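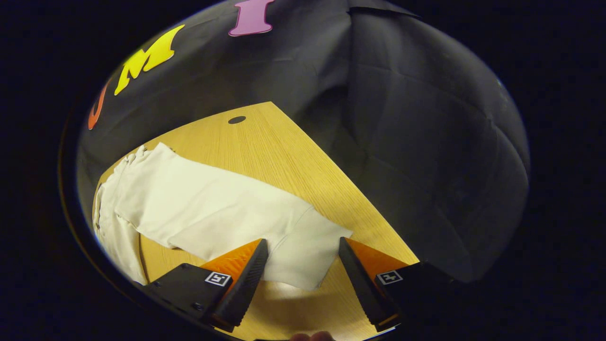
**Gripper upkeep meeting, November**

Held at the folding bench, Ostico workshop, 2 pm. Started late because the previous meeting, which was about starting meetings on time, overran.

Present: both operators, the bench technician, the person who orders parts, the person who approves the person who orders parts. Apologies from software, who sent a long message instead.

**1. Last month's minutes**

Agreed, with one correction. "The left finger is fine" should have read "the left finger is fine if you don't look at it." Corrected.

**2. Finger pads**

The technician has had the orange pads off both fingers of hand unit 2 and put new ones on. The old pair had gone smooth along the leading ridges and were letting go of thin cotton halfway through a lift. Old pads passed round the table. General agreement that they looked like old pads.

Discussion of how often to change them. The Wurkard sheet that came with the unit says "when worn", a phrase that took up a good part of the afternoon. Settled on the following:

- Wipe pads with a barely damp cloth at the start of each session. No solvent. The solvent tin now lives on the top shelf.
- Inspect every 100 folds. If a fingernail slides across the ridges without catching, the pad is finished.
- Change both sides together, even if one still looks good. One new and one old pulls the cloth sideways, and then everyone blames the operator.

Parts person pointed out that pads come from Skesico in bags of 11. Asked why 11. No answer was offered and the matter was left with Skesico, where it will presumably stay.

**3. Markers on the fingers**

The square markers are what gives us the jaw opening, so if they are dirty, scuffed or lifting, the width reading goes and the session goes with it. In October we lost most of a morning to a corner that had peeled and was folding itself over whenever the jaws closed.

Technician has rewritten the refitting steps, and they were read out:

1. Take the old marker off slowly, working from one corner. Warm it first if it resists.
2. Clean the flat of the finger until no glue can be felt. Felt, please, with a finger. Looking doesn't count.
3. Line the new marker up using the card template and press from the middle outwards.
4. Leave overnight before use.
5. Run the open-close check and write the result in the book.

Step 4 was objected to by both operators and kept. Step 5 was objected to by nobody, and the book suggests it is done by nobody either.

Matt print only from now on. The glossy batch threw back the ceiling lights and has been moved to the drawer where things go.

**4. Bench and backdrop**

The table stays as it is. A request to sand and re-oil it was turned down until the present run of white garments is finished, oil and off-white cloth having met before.

The black backdrop needs pulling tighter. It has picked up folds, and in places it has a bit of a shine. Proposal to steam it. Proposal to iron it. Proposal to leave it alone and call it texture, which got the warmest reception and was overruled. Technician will re-hang it with extra clips.

The U, M and I are to stay put when the cloth is re-hung. Whoever suggested rearranging them is reminded that there are only three and the options are poor.

**5. Finger play**

Right finger on unit 2 had some side-to-side rock at the pivot. Castellanos machined us a replacement bush and it went in cleanly. Fault logged as 603 and closed.

Then reopened, the rock having come back by teatime. It was the retaining screw, which had never been tightened after the bush went in. Now tightened, with a drop of thread lock and a paint line across the head so that a turned screw shows up at a glance. Closed again. The technician asked that the minutes note the bush was also worn. The minutes note it.

**6. Holding the thing**

Operators report a tired wrist after long sessions. Agreed to swap over more often, and to rest the unit in its cradle between garments, jaws open. It is not to be put down on its fingers. Yes, it balances that way. It also knocks the pads out of line, and the person who first discovered that it balances has since discovered how long they take to refit.

**7. Any other business**

Software's message was opened. It asked us to stop changing things without telling them. Parts person to reply, telling them what we've changed.

The spare lens cloth is missing. The bench cloth smells faintly of coffee and is not a substitute.

**Actions**

- Technician: re-hang backdrop, check screw paint lines on both units.
- Parts: two bags of pads, matt markers, lens cloths. Reply to software.
- Operators: the book. Every session, including short ones.
- Approver: approve the above.

Closed at 3.40 pm. Next meeting same place, after the backdrop is up.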